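## About Hovland Matine

We write and check working rules for places that collect handling data or put robots beside people. Most of our clients are small: a lab bench, a packing room, a café fit-out with one arm behind the counter. They rarely need a thick manual. They need a few pages that staff will read and follow.

Our house standard is called Plirker. It has 113 clauses, down from 137 in the first edition, and we still cut more than we add. Each clause says what to do, who checks it and where the check is recorded. If a clause can't be checked by the person doing the work, we rewrite it.
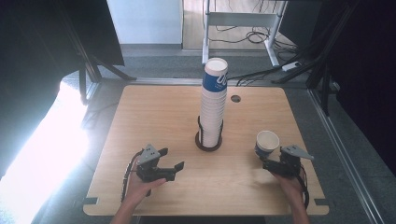

Hand-held gripper work has its own section. Operators start with the fingers open and empty, pick up one item at a time and keep cables clear of the grip. Paper cups are a good training item – cheap, light and quick to show a heavy hand. A crushed cup goes in the log along with the good ones, and the take is labelled, never deleted.

Site reviews run out of our Hunivham office and are done by 2 assessors, who write their notes separately before comparing them. You'll get a draft report first, with time to correct any errors of fact. Final reports list each finding against its clause number.

We don't sell equipment or take commissions from anyone who does. Clients can ask for the current edition of Plirker at any time, including the list of changes. The next one is due in July.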